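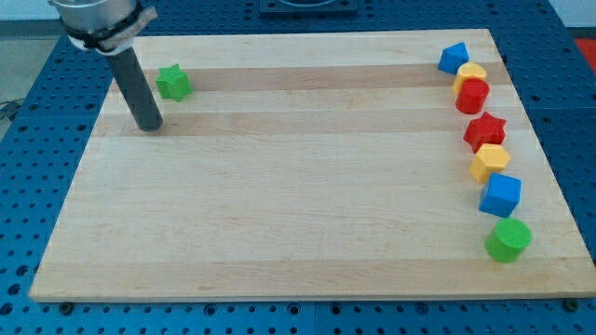
## Shape blocks and boards: sorting out the play cupboard

The shape blocks are back on the shelf after their autumn clean, and families can borrow them again from May 2026. Thanks to everyone who returned sets during April, including the odd pieces that had been living in car seats and coat pockets.

The blocks are the coloured plastic ones, with stars, triangles, arches and other shapes. They go out in a drawstring bag with a wooden board to play on. The board gives small children a flat place to stand the pieces up, and it keeps the set together when it's time to pack away. A few parents have asked if they can keep the bag and leave the board behind. Please take both. The boards are heavy, but the sets come back far more complete when they travel together.

Margarida Azevedo went through the whole cupboard last month and matched up what she could. Two sets had been mixed together, and the bag marked Flulton had most of the pieces from the bag marked Morkier. Each bag now has a card inside showing the outline of every piece that belongs in it. Lay the pieces over the outlines before you bring the set back. If something is missing, write it on the back of the card. There is no charge for a lost block, but we do need to know so we can look for a spare.

### Looking after the boards

The boards are glued timber and don't like water. Wipe them with a damp cloth, dry them straight away with a tea towel and stand them on edge overnight. Don't soak them or put them in the dishwasher. We lost one that way over summer when the glue let go along a join.

Jadwiga Zalewska has sanded the rough corners and rubbed in a coat of food-safe oil. If yours starts to feel dry or furry, hand it in at the desk and take another one.

The plastic blocks can go in warm soapy water. Let them dry fully before they go in the bag.

### Ideas for using them

Younger children mostly want to line the blocks up or knock them over. For three-year-olds and up, try putting one shape at the far side of the board and asking which of the others has the same number of corners. Tracing around the pieces on butcher's paper also works well, and the star is usually the one they want to do first.

### Borrowing

Loans are for 3 weeks. You can renew once if no one else is waiting. We are still short of drawstring bags, so if you sew and have some sturdy cotton at home, leave your name at the desk.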